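Comparing Two Grippers Without Losing Your Saturday

14 shares · 2 comments

If you have ever tried to decide between two grippers by picking things up with one, getting distracted, and coming back to the other after lunch, you'll know how muddled it gets. We spent a good part of May going back and forth between the Imeo jaws and the Stetero ones, and these are the habits that stuck.

Start with things you already own. A screwdriver is a lovely test piece, with a fat handle and a skinny shaft, and it likes to roll. Scissors are harder than they look (try the loops first, then the blades, closed please!). We keep the small odds and ends in wire baskets at the back, so the table stays clear until we want something.

Put a tray in the middle, in a color that doesn't match your tabletop. Yellow works nicely on pale gray — your eyes will thank you by the fiftieth try. Wipe the tabletop before you begin, too. A dusty surface lets a screwdriver slide away from the jaws, and you'll blame the gripper for it.

Give each gripper the same items, in the same order, and write down every miss, even the silly ones. We did 100 tries with the Imeo and got carried away and did 122 with the Stetero, so we had to compare only the first 100 of each. Keep your tally sheet where you can reach it without leaning over the arms.

Leave some slack in the cables at the wrist, then move each arm slowly through its whole reach before you pick up anything. Watch the loop as it goes. If it pulls tight or snags, stop and clip it again.

Last, change one thing at a time. New fingertips and a new controller setting on the same morning will leave you guessing, and I say that with a whole wasted notebook page behind me.
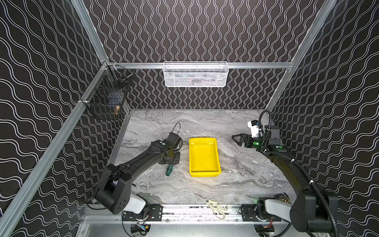
Teshome Workshop Club — Bench Tips

Next on the bench is the Gendska controller, once we've found a shelf for it. If you have a favorite test item, leave it in the comments!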